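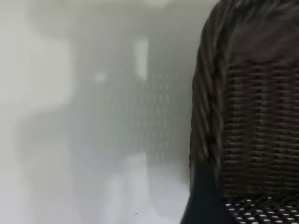 Progress report: assisted handling and surface inspection, Zanville workshop
Reporting period ending August
Prepared by Sidra Kazmi, Grullstead Seating
For: Adeel Bugti, Warraich Workplace Fund

1. Status

The project is in its second phase. The arm has been installed in the finishing bay and is used on the day shift for two tasks: moving chairs between the finishing bench and the packing line, and a first-pass surface check of woven backs before a person signs them off. The night shift still works by hand. Phase three (the repair bench) has not started and will not start before the training item in section 5 is closed.

Spending is within the approved budget. One change to the purchase list is described in section 6.

2. Work done in the period

The cell was moved closer to the packing line after the operators reported that the original position forced them to carry rejected chairs past the arm to reach the repair racks. The move took two working days. Talha Rajput rewired the stop buttons at the same time, and there is now one at each end of the bench.

The handling program was rewritten for chairs with a rolled or twisted edge to the back. The first version approached the back square-on and pressed into the rim. The arm now comes in from the side at low speed, stops short, and closes on the seat rail underneath. Contact with the weave itself is no longer part of any handling step.

The inspection program uses the camera on the wrist. It was set up by Aidan Costello of Flutotent, who was on site for the first part of the period and has supported us by phone afterward.

3. Inspection results

We ran a trial batch of 600 chairs. Every chair was checked by the arm and then by a finisher who had not seen the arm's result. The finishers rejected 50 chairs. The arm flagged all but 13 of these.

The missed chairs fall into two groups. Most had a loose strand end tucked behind the rim, where the camera does not reach on the current path. The others had a color fault in dark weave that the finishers could see by turning the chair toward the window. The arm works under fixed light and does not turn the chair. We do not expect software changes to fix the second group, and we have stopped asking for them.

False flags were a larger nuisance than missed faults. Dark strands with bright highlights were read as broken strands. Backs viewed at very short range were also a problem: the lens does not hold focus on both the rim and the panel at that distance, and the program treated soft edges as frayed ones. Aidan Costello has set a minimum distance and a sharpness test, so a blurred picture is now discarded and retaken. The time cost is small compared with a finisher walking over to clear a false flag. We have not yet repeated the full trial with the new settings and give no figure for the improvement.

Until that trial is done, the arm's result is advisory. No chair is passed or scrapped on the arm's result alone.

4. Effects on staff

The finishing section has 18 people across both shifts. No positions have been removed, in line with the grant conditions. Three changes to the work should be recorded.

Lifting. Day shift finishers no longer lift finished chairs onto the packing line. They still lift chairs onto the bench at the start of the process. The section had expected the arm to do both, and there is some disappointment about this. The incoming racks are too uneven for the present gripper.

Pace. During the first weeks the arm set the pace of the bench, and finishers reported that they felt pushed to clear the handover spot before the next chair arrived. Asif Paracha, section lead, asked for a hold pedal. It was fitted and is used often. Output per shift is slightly lower with the pedal than without it. We propose to keep the pedal.

Job content. Inspection used to be shared by everyone in the section. It has drifted toward the few people who are comfortable with the screen, while the others do more trimming and wiping. This was not planned. Two experienced weavers told Asif Paracha that they regard inspection as the skilled part of their day and do not want to lose it. A rota began late in the period under which each day shift finisher takes a turn at the sign-off station. Pay grades have not been touched, but the union representative has asked whether the sign-off station should carry a higher grade. We have not answered and will need guidance from the fund on whether a grade change affects the match funding.

5. Training

Day shift: all finishers have completed the basic safety session. The longer course, covering restart after a stop and clearing a flag, is complete for those who were first on the rota and scheduled for the rest.

Night shift: not started. The course was planned as overtime, and attendance was poor. It will be rerun inside paid shift hours, with the bench stopped. The lost output will be charged to Grullstead and not to the grant.

The written guide supplied with the cell assumes a reader who has worked with controllers before. Talha Rajput is rewriting it with larger print and photographs of our own bench. A draft of the restart section is taped inside the control cabinet door and is already in use.

6. Change to purchase list

The second light bar has been dropped. In its place we ask to buy a powered turntable, which would let a finisher turn the chair at the sign-off station without lifting it. The turntable costs less than the light bar. Quotation attached as Annex B.

7. Open items

- Repeat inspection trial with new focus settings (Kazmi, Costello)
- Camera path behind the rim (Costello)
- Night shift course (Paracha)
- Restart guide, final version (Rajput)
- Decision on turntable (Bugti)
- Guidance on sign-off grade (Bugti)

The next report will cover the repeat trial and the first full cycle of the rota.

Related items
Phase one report: site survey and risk assessment
Annex B: turntable quotation
Notes from the finishing section meeting, Zanville
Warraich Workplace Fund: reporting template and grant conditions

This site uses cookies to remember your login and document settings. Accept all | Manage settings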